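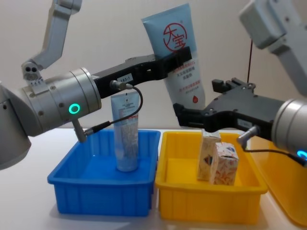
Chapter 10
Shared Workspaces and Handling Rules for Two-Arm Cells

This chapter covers the rules that apply when two arms pick and place goods over the same table. Chapter 9 dealt with a single arm and a fixed work envelope. With two arms the envelopes overlap, and most of the rules below concern the overlap.

10.1 Terms

The shared zone is the volume that either arm, including its gripper and the held item, can enter. A held tube or carton counts as part of the arm for every clearance check. Cables outside the arm body also count, at the full width of their loop.

A bin is assigned when the cell program names it as the source or target of a move. An assigned bin is closed to the other arm until the move is reported complete.
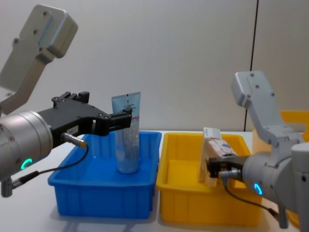 Adjacent bins need separate treatment. Where two bins touch, the rims form one obstacle and both arms shall clear it at the same height. Górecki's rule, used at the Plodov site, sets the minimum gap between grippers at 100 mm. The gap is measured between the nearest hard parts, held items included.

10.2 Grip and release

Soft packs such as squeeze tubes shall be gripped near the sealed end where the item allows it. Cartons shall be gripped on opposite flat faces. Force limits are set per item and recorded in the item table (see Table 10-2). The operator shall not raise a limit during a run.

An arm that carries no item and has no active move shall wait with its jaws open.

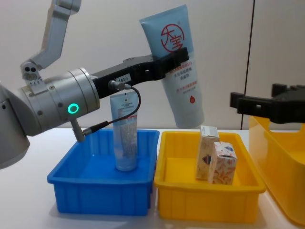 Figure 10-1. Left gripper holding a tube over the blue bin; right gripper open and empty.

10.3 Status lights

Light colors differ between makers and shall be defined in the cell manual. Readers should not assume that green or blue has the same meaning on two different arms. The Zundley exercise at the end of the chapter includes a blank form for this purpose.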